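Section 3: Setting Up Your Bridero Countertop Food Scale

Read this section before you weigh anything you care about. The scale is accurate, but it is also easily upset, and most of the calls we get about it end with someone moving a bread box.

Before you start

You will need the scale, the power adapter, the calibration weight (in the small gray pouch, usually mistaken for packing material) and a flat surface. Your counter is probably less flat than you think. Ours was.

1. Pick a spot. Keep the scale clear of the refrigerator, the dishwasher and any window that gets opened. A running dishwasher can make an onion gain and lose weight for an hour.

2. Turn the four feet until the bubble sits inside the ring on the back edge. Turn one foot at a time. People who turn two at once tend to be there until dinner.

3. Plug in the adapter and wait for the display to read 0. If it reads anything else, press ZERO once. Pressing it nine times has the same effect and wears out the button.

Calibrating

4. Hold down UNITS until CAL appears. Let go. Set the calibration weight in the center of the platform and take your hand away. All the way away.

5. Wait for the beep. If the display shows E76, the scale felt something move. Check for elbows, cats and ceiling fans, then go back to step 4.

CAUTION: The maximum load is 3000 grams, container included. Above that the display shows a row of dashes and the sensor starts to bend. It does not bend back, and the warranty has a paragraph about this.

Weighing with a bowl

6. Put the empty bowl on the platform and press TARE. The display returns to 0. A bowl weighing 234 grams leaves you 2766 grams for food, which is a lot of soup.

7. Add the food. Round produce should go well inside the bowl. A tomato that touches only the rim may end up on the platform, or on the floor, where the scale can't help you.

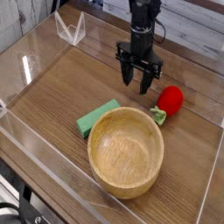
8. Read the number once it stops blinking. To add a second ingredient, press TARE again and carry on. The scale keeps no running total, so write the numbers down if you want one.

NOTE: If you lift the bowl off after taring, the display shows a negative number. The scale is fine. It misses the bowl.

Cleaning

9. Unplug the adapter. Wipe the platform with a damp cloth and dry it. Do not rinse the scale under the tap, even briefly, even if it is only flour – flour and water make paste, and paste in the sensor gap is a factory repair.

10. Store the scale flat with nothing on top. A stack of cookbooks counts as a load, and it counts all night.

If the readings drift after cleaning, repeat steps 4 and 5. For error codes other than E76, see Section 4.

Text by Iresha Siddiqui, checked by Sverre Holmgren. Revised May 31, 2025.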